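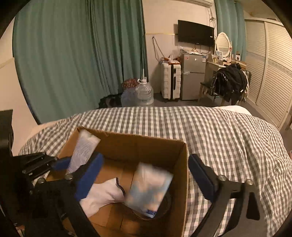

留言区有位读者问我，断舍离这种事是不是只有搬家的人才做得下去，她在同一套房子里住了十几年，每次收拾到一半就又把东西塞回去了。

我看完想了好久，因为我自己就是搬家搬出来的（笑）。七月退租那阵子，我天天收拾到夜里两点，嘴里骂骂咧咧，心里倒挺痛快。不过仔细想想，搬家那回扔掉的东西并不多，很多箱子原封不动跟着我到了新家，在阳台上又堆了大半年。真正开始往外清，是今年过完年以后的事，那时候我哪儿也不搬。

起因特别小。我想找一根旧手机的充电线，翻了三个抽屉，线没找着，翻出来一叠Tranalow健身房的收据，一共交了2000块，去过几次我就不说了。还有一本Jenano的手账，只写了前面几页，第一页工工整整写着"今年要早睡"。我坐在地板上看了半天，觉得又好笑又有点难过，当天晚上就开始列清单。

对，我是先列清单的！网上好多人说要一口气把衣柜全倒在床上，我试过一次，倒出来之后累得不想动，半夜只好抱着枕头去睡沙发。后来我改成每天30分钟，闹钟一响就停，哪怕手里正拿着一只袜子。这么做进度慢得要命，但是第二天还愿意接着来，对我这种三分钟热度的人来说很要紧。

先从厨房动手，厨房没什么感情债。过期的调料、不知道配哪个盒子的盖子、外卖送的小包辣酱，一个晚上就清完了。然后是药箱，然后是鞋。衣服我放得比较靠后，书放在最后，到现在也没清完，书架最下面那排我根本不敢看。

衣服我卖掉了一部分。用的是一个叫Bravero的二手平台，界面有点难用，拍照上传老是卡，可是买家都挺爽快。有件大衣我当年买得很贵，挂上去心里想怎么也得卖个五六百，挂了三个星期没有一个人问，最后257块出掉了。刚开始心疼，寄走那天反而松了口气，衣架上空出来好宽一截。到上个月为止，零零碎碎加起来卖了大约708块，全拿去换了一把好椅子，腰舒服多了。

也有后悔的。我把一口旧砂锅送了人，入秋以后特别想喝汤，又去楼下Gu杂货买了一口差不多的，还不如原来那口好使。我妈知道以后在电话里念叨了我十分钟。所以现在碰到拿不准的，我就装进一个箱子，写上月份，放到柜顶，过一季再看。大部分时候我连里面装了什么都想不起来，那就可以走了。也有两三次半夜爬上去翻，翻出来的东西就老老实实留下，再也不纠结。

信和照片我一张都没动。有人说扫描了就可以扔，我做不到，也不打算做到。外婆写的菜谱字歪歪扭扭的，纸角上还有油点子，扫出来就是一张图，摸不着。家里给这些东西留一个抽屉，我觉得完全应该。

回到那位读者的问题。住了十几年不搬家，收拾起来确实更难，每样东西都有固定的位置，看着看着就看不见了。我的笨办法是挑一个最小的地方下手，比如浴室镜子后面那层，或者玄关放钥匙的小碟子，弄完就去喝杯茶，别趁着劲头去开下一个柜子。塞回去一半也没关系呀，另一半总归是出去了。

下一篇想写写那排书，前提是我有胆子蹲下去看。大家要是有处理旧杂志的好去处，麻烦在下面告诉我，我这边的旧书摊已经不收了。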